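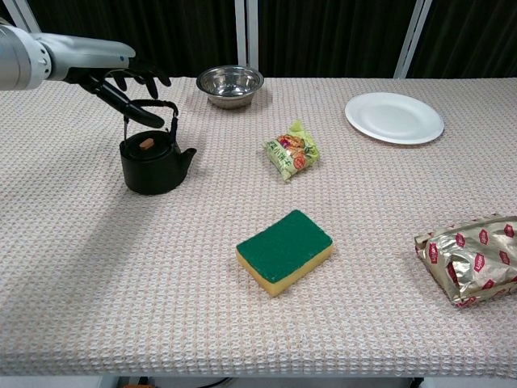
Figure 3.1 A five-fingered hand holding the wire handle of a small teapot between thumb and index finger.

Chapter 3
Comparing End Effectors on Household Objects

Chapter Objectives

After completing this chapter, the student should be able to do the following:

Define grasp type, contact area, payload, and release error.
Select a set of test objects that separates one hand from another.
Write a trial procedure that a second operator can follow without assistance.
Record results so that hands tested on different arms may be compared fairly.

Key Terms

end effector, fingertip pinch, hook grasp, parallel jaw, compliance, trial, reset, release error

3.1 Introduction

Chapter 2 treated the arm as a means of bringing a tool to a known position. The present chapter is concerned with the tool itself. Two arms of equal reach and accuracy may perform very differently once a hand is attached, and a hand that does well on machined blocks may do poorly in a kitchen.

A teapot with an arched handle illustrates the difficulty. The handle is thin, so the fingers have little surface to press against. The weight of the pot hangs below the point of contact, and the pot may swing when the arm starts or stops. A parallel jaw can close on the wire from two sides, but it must first be turned to suit the direction of the handle. A hand with five fingers offers a choice. It may pinch the wire between the thumb and index finger, as in Figure 3.1, or it may pass several fingers beneath the arch and carry the load as a hook. The pinch requires less clearance above the lid. The hook depends less on friction. Neither is correct in every case, and the purpose of a comparison is to find out where each one fails.

3.2 Choosing the Objects

Test objects should differ in ways that matter to the hand. The table in Figure 3.1 holds a polished steel bowl with a rolled rim, a flat white plate, a kitchen sponge with a scouring pad on one face, a small snack packet, and a larger gold foil bag. The bowl presents a rim that can be gripped from above. The plate lies close to the surface and leaves little room for a fingertip. The sponge changes shape under load, and a hand without force control may crush it well before the grasp is judged complete. Packets and bags wrinkle, and their outlines vary from one placement to the next.

The surface beneath the objects is part of the test. A cloth can shift or bunch when a finger is pushed along it. A hard tabletop does not give way, and it may damage a fingertip that descends too far. The surface used must be named in the report.

3.3 The Brindville Procedure

The exercises in this chapter follow the procedure used in the Brindville teaching laboratory, prepared by Raghavendra Poojary. Each hand is given 40 trials per object. A trial begins with the arm at its rest position and ends when the object has been lifted, held, and set down, or when the operator declares a failure. The object is returned to its marked location before the next trial begins. This step is called the reset, and it is carried out by the same person throughout a session.

Controllers are compared separately. When the Eruno hand is tested under a new controller, the arm, the objects, and the surface remain unchanged. A student who changes the hand and the controller together cannot say which of them produced the result.

3.4 Before You Begin

Read Section 3.5, on fingertip force, before operating any hand. Confirm that the emergency stop is within reach. Obtain a blank copy of Form 3548 and enter the name of the hand, the controller version, and the surface. Failures are to be entered in the same form as successes, with a short note stating whether the object slipped, tipped, deformed, or was never contacted.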